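Jollenholm Housewares: Minutes of the Product and Sourcing Meeting
2 January 2020
By the meeting secretary

Present: sales, purchasing, quality, packing. Warehouse sent regrets and a list of complaints, taken under item 4.
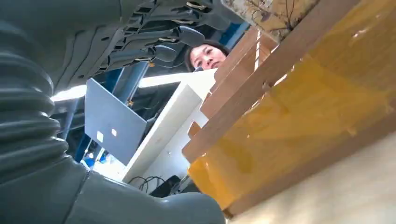
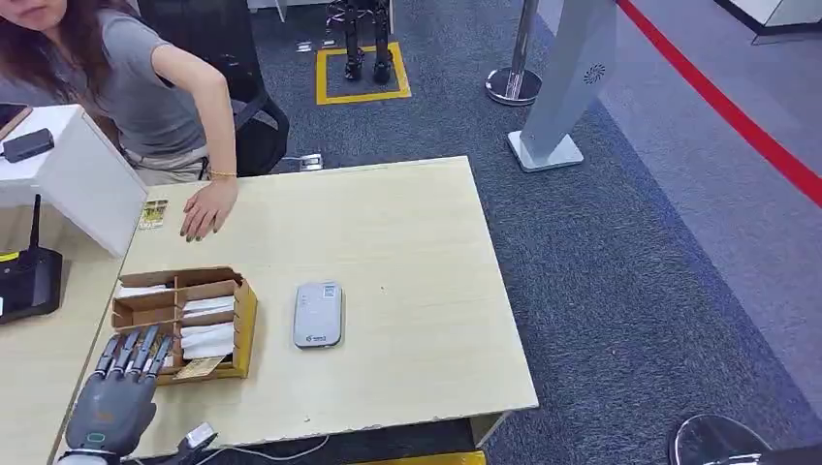 A woman looking down (first photo); cards or envelopes standing in a divided cardboard box (second photo).

1. Minutes of the last meeting
Approved after the word "urgent" was removed in 3 places. Purchasing asked that it be put back in one of them.

2. Baking mats, Rundico order
Rundico has confirmed 4000 mats in the large size, in a color their email calls "calm red." Sales has asked twice for a color number and received, both times, a photo of a sunset. Quality will mail a physical swatch and ask them to match it. No deposit has been requested yet, and sales would like one before the mixing starts.

The logo stays in the lower right corner. Rundico's second choice, the dead center, was discussed at more length than it deserved and turned down on the grounds that people put cookies there.

3. Spatula heads
Of the Moulin trial batch, 643 heads passed inspection. The rest had a ridge along the parting line that you could feel with a thumb and, according to packing, with an elbow. The mold goes back for polishing. Purchasing will find out who pays for that. The contract says "the responsible party" and leaves it there.

The handle supplier wants to move to a shorter handle at the same price. Declined.

4. Warehouse complaints
(a) Cartons are still being labeled on the side that faces the wall. Packing will label two sides.
(b) The ice cube trays smell like the garlic press sleeves. Quality sniffed both and agrees. Trays to be stored on the other side of the aisle, starting with the next delivery.
(c) The radio. Deferred.

5. Rurkton catalog
Rurkton wants our lids in its catalog and has sent a form with 6 pages on shipping marks and one line for the product. Sales will fill it out. Lid samples go out in clear, gray and green. Blue is held back until the new pigment arrives, as the present blue has been described by two customers as purple and by one as "fine, I guess."

6. Test reports
The food contact report for the clear lids runs out in September. Quality wants to book the lab early. Last time we booked late and paid the rush fee, which purchasing still brings up, and did.

7. Any other business
Sales proposed a collapsible colander. Quality asked how collapsible. Sales will bring a sample to the next meeting, with pasta.

Meeting closed when the room was needed by payroll.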